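Jan 29, 2019

Everyone I talk to in lab automation has the same plan this year. You sit a person down at a pair of handles, have them drive the arm through a chore over and over, record the lot, and let the network work out the rest. Stavside sells a kit for it. Verkia sells a nicer kit for it, with a nicer slideshow. I've spent a good part of the winter collecting examples on the Tarex bench, and I'm less sold than I was in July.

The chore is powder handling. Scoop, stand, tip, put back. A new student can do it after one try, and I assumed the arm would need a few dozen runs. We're at 138 we'd be willing to train on. The Stavside manual suggests 3000, and I have no idea where that number comes from. I asked their support desk and got a link to the same page of the manual.

My first complaint is that what counts as a good example is decided by whoever is holding the handles. I throw out a run if I bump the stand. My coworker on the late shift keeps those, on the theory that the model should see a recovery. We're both feeding the same folder. Nothing in the file says which of us was driving, and I only noticed when I sat down to watch a batch from start to finish.

My second is the material. Clear parts are what you find on a real bench, so we use clear parts: an acrylic stand with a dish on top, a glass scoop with white powder in the bowl, all on matte black. From the wrist camera the stand is mostly bright edges. The powder is the only thing I'd trust a network to find every time, and I worry it will learn "go to the white patch" and nothing else.

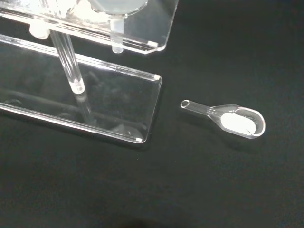

Buschmann wrote back, after I'd sent over a draft of this, that I was worrying about the wrong end of it: the model will pick up whatever shortcut the data allows, so move the stand, swap the cloth, change the lamp, and stop fussing over who bumped what. Fair enough as far as it goes. But every one of those changes splits my 138 runs into smaller piles, and I'm back to asking how many is enough for each pile. The reply to that was "more," which I could have guessed.

So we're trying it for 10 shifts. New stand position at the start of each one, a note in the log for the driver and the lighting, and bumped runs go in their own folder until we agree on what to do with them. I'm also holding back 3 positions that never get trained on – I want to see a number from those before anyone shows me another video of the arm doing it right once.

Verkia says their newer software labels bad runs by itself. I've asked for a trial copy and I'll run it on the bumped folder first.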